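Falline Dental Opens Second Clinic in Tarkstead

TARKSTEAD, July – Falline Dental is pleased to announce the opening of its second clinic, at 152 Luik Street in Tarkstead. The new clinic has six treatment rooms and accepts patients of all ages, from the first baby tooth to full dentures.

Until now, patients from Tarkstead had to travel 33 miles to our first clinic for a root canal or an implant. With the new clinic they can receive these treatments in their own town. Cleanings, fillings, crowns and gum treatment are also offered from the first day.

In spring we asked our patients what they wish to change in their visits. We received 802 answers. The most frequent wish was for longer opening hours, and the second was for a clear price before the treatment begins. For this reason the Tarkstead clinic is open until 8 p.m. on four evenings of the week, and every patient gets a written cost plan that he or she can take home and read in peace.
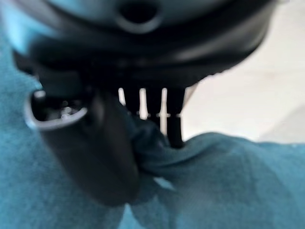 Booking and Reminders

Appointments in Tarkstead are made with Listex, the same online booking system that our patients already know from the first clinic. Patients can choose a time, change it or cancel it without calling. A reminder comes by text message one day before the visit. Who prefers to speak with a person can still call the front desk during all opening hours.

Patients who are already registered with us do not need to fill in new forms. Their records and X-rays can be seen in both clinics.

Patients Who Are Afraid of the Dentist

Many adults stay away from the dentist for years from fear. The Tarkstead clinic offers a first meeting of 20 minutes, free of charge, where no treatment is done. The patient can ask questions, see the rooms and decide later.

About Falline Dental

Falline Dental is a family dental practice with two clinics. New patients are welcome at both. Press questions can be sent to the office of the Tarkstead clinic, Luik Street entrance.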